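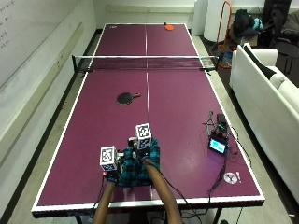

Glove work on the plaid cloth, table tennis table.

2020-07-05
Minutes taken by the shift desk, Pernton

Folding automation, staff meeting. Started late, projector again. Minutes of last meeting taken as read.

1. Where we are
Trình site wants cloth folding on the machine line by November. Our part is still the hand demos, people in sensor gloves, machine learns from those. 184 demos accepted so far, 97 sent back. Most sent back for tags hidden from the fixed camera, or cloth let go too early.

Floor asked who decides what gets sent back. Answer: Plalholm reviewers. Floor wants the reason written on each one, not just a code. Agreed.

2. Jobs
Long item. Folding staff asked straight out if they are training there replacement. Management: no layoffs planned at Pernton, 3 folding posts move to checking and machine minding. Pay grade for those posts not settled. Floor not happy with "not settled", wants it in writing before any more demos are scheduled. Management will not stop demos but will bring a written offer to next meeting.

Also asked: do glove hours count as regular hours for piece rate. Nobody from payroll present. Carried over.

3. Gloves and strain
Complaints about weight at the wrist, forearm sore by end of session. Straps too tight on smaller hands. Proposed limit of 5 folds then a break, gloves off. Agreed, starts next shift.
Cables: keep them off the walking side of the table. 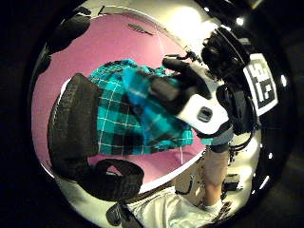 Gloved right hand on the cloth, round pink table.

4. Tables
Mestusitz asked for folds on more than one kind of surface. Round table OK for small cloths, too small for sheets. Keep both. Wipe down betwen users.

5. Any other business
Request for a folder to sit in on reviewer calls. Management to ask Plalholm.
Training for machine minding: dates wanted, none given yet.
Old folding bench stays untill the new line runs a full shift.

Closed. Next meeting when written offer is ready.

Contact: shift desk, Pernton | © 2020 Pernton | Back to top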